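Care of Polished Tables in Sitting Rooms

Household Guidance, Astmont Residents' Service

Dark, glossy furniture shows dust, fingerprints and water rings sooner than any other piece in the room. The following routine is recommended for coffee tables and consoles in daily use.

Clear the top completely before any cloth is applied. Tissues, paper scraps and wrappers go directly into the waste bin. Bottles should be checked for a tight cap and returned to the kitchen – a bottle left on its side may leak slowly and leave a white mark in the finish.
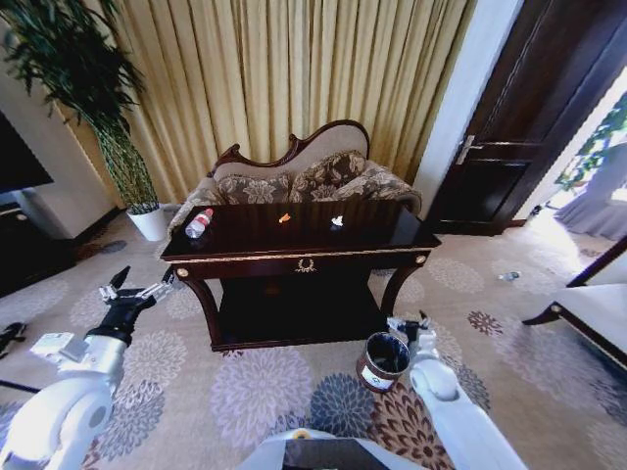 Small items to be removed from a dark tabletop before dusting.

Dust with a dry, soft cotton cloth, following the length of the table. For sticky spots, use a cloth wrung out in lukewarm water with 2 drops of mild dish soap, and dry the surface at once. Gold-colored trim and emblems are to be dusted only; metal polish can lift the finish and stain the wood beside it.

Lower shelves and curved legs are best cleaned with a soft brush. Spray products should be applied to the cloth, never to the table, particularly where the table stands on a patterned carpet.

Residents with older white marks may request the leaflet on water rings from Annelore Ehlers, Room 26.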